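Caring for a marble benchtop in a shared kitchen
Last updated: March
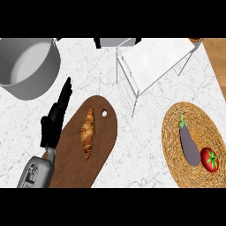
Image credit: Nhung Ông / Stimelton Residents' Help Site

Question

I am the tenant representative for a building of 12 units at Stimelton. The shared kitchen was refitted with a white marble benchtop, and dull spots have since developed near the sink and beside the cooktop. They do not wash off with dish soap. The managing agent, Tkachuk, has advised that residents are responsible for day-to-day cleaning but has given no written instructions. Could members please advise what the dull spots are likely to be, whether residents can treat them, and what wording would suit a notice for the kitchen wall?

Submitted by Nhung Ông

Answer 1 (accepted)

Dull spots that remain after washing are most often etching. Marble reacts with acids such as lemon juice, vinegar, wine and tomato, and the polish is lost where the liquid has sat. Etching is damage to the surface itself, so further scrubbing will not remove it and may make the area larger.

A stain is a different matter. It is usually darker than the surrounding stone and may respond to a poultice of baking soda and water, covered with plastic wrap and left overnight. Please test any treatment on a part of the bench that is out of sight.

Light etching can sometimes be improved with a marble polishing powder. As the benchtop belongs to the owner, I would recommend written consent from Tkachuk before anyone attempts this. Deeper marks should be left to a stone restorer.

For the notice, the following wording may be suitable:

"Residents are asked to wipe up spills at once, to use a cutting board for all food preparation, and to place hot pots on a trivet. Please clean the benchtop with warm water and a pH-neutral cleaner only. Vinegar, bleach and scouring powders must not be used."

Sealing is also worth raising with the agent. A sealer slows the absorption of oil and coffee – it does not prevent etching.

Severyn Hutsuliak

Answer 2

We have used Drekel stone soap in our building for 2 years with no complaints. I cannot comment on the spots.

Answer 3

I would refer the matter to the agent and ask for the installer's care sheet. Ours came from Weltix and ran to a single page. It should also state whether the stone was sealed at installation – our agent did not know until we asked.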